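Sidewalk Delivery Simulator Review: Progress Report No. 2
Prepared for the Hilmont program office
December 24, 2022

Status

We are six weeks into the trial license for Roler, the simulation package sold by Waltamlow for testing sidewalk delivery robots. The question you gave us was whether it can replace part of the street testing budgeted for next year. On what we have so far, we would not sign the full license. We are not ready to turn it down either.

What was done this period

Installation took longer than the sales material suggests. The Gaete controller, which we run on our own robots, needed an adapter that Waltamlow described as included. The version we received in October did not pass wheel speed correctly, and a fixed one came 15 days later. We have asked for those days to be added to the trial.

Since then we have completed 1,788 simulated crossings. Of these, 900 used the vendor's stock intersections with default settings. The rest used our own start points and headings, mostly at the large city corner that Waltamlow features in its demos.

What the scenes are like

The street scenes are detailed, and we have no complaint about how they look. The demo corner has a long crosswalk with wide white bars, a second crosswalk over the side street, signal poles at the curb, and a fenced stairway with globe lamps and newspaper boxes close by. The pavement is speckled and streaked, so the lane and crosswalk detector gets something better than flat gray to work on. 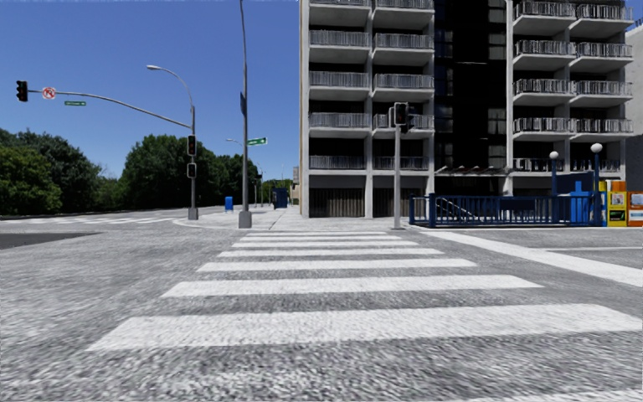
What worries us

Good looks are being offered as proof of realism, and the two are different claims. The vendor's summary says results "carry over to the street." We asked for the data behind that sentence and received a slide with no test counts on it.

Our default runs were made under a clear sky, in daylight, with no people crossing. The controller did well there, as it does on a quiet street at noon. That tells us very little. Pedestrians are sold as a separate add-on, and so is rain. We were quoted for both but have not been given either to try.

Curbs are the other weak point. Our robots lose most of their time at curb ramps, and in Roler the wheels climb a ramp with almost no slip, whatever surface is set. Waltamlow calls this a known limit – the fix has no date.

Costs

Spending is within the trial budget. The add-ons would take us over it, and we are not asking for more money at this point.

Next period

We will repeat 15 real crossings from last year's street log inside Roler and compare stopping distance and time at the curb. If the two sets do not agree, we will recommend using the package only for checking software builds before they go on a robot. We have also asked Waltamlow for short-term access to the pedestrian add-on at no charge. No answer yet.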